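News > Club > Press releases

Brillthorpe confirm pre-season squad and training schedule

Brillthorpe American Football Club has confirmed its squad and training arrangements for the coming season. Pre-season work begins in August and will run for six weeks.

The club received 226 registrations across its senior and development sides. Of these, 158 players have completed medical screening and are cleared for contact training. The remainder may attend non-contact sessions until their paperwork is returned.

Head coach Mimoza Kolev has retained last season's 3-4 defensive front. The main change is on offence, where the side will move from a pro-style set to a spread formation with a single back.

"We gave the ball away too often on third down last year," said Kolev. "The new formation shortens the throws and gives the quarterback a clearer first read. It asks more of the tackles, and the early sessions are weighted towards pass protection."

Senior sessions start at 6.30 pm on the Enari Road pitches. Linemen report 20 minutes earlier for sled work. Film review takes place in the upstairs lounge at the clubhouse after each full-pad session — attendance is compulsory for starters and open to all others.
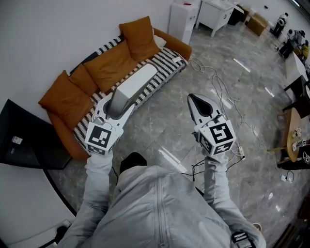

Two scrimmages have been arranged against Mabaso, one at home and one away. Both will be played over four twelve-minute quarters, with no live kick-offs. Spectator capacity at the home scrimmage is limited to 200 and admission is free.

Visis continues as kit supplier. Home jerseys are unchanged; away jerseys will be issued before the second scrimmage.

The final roster will be published once the scrimmages are complete.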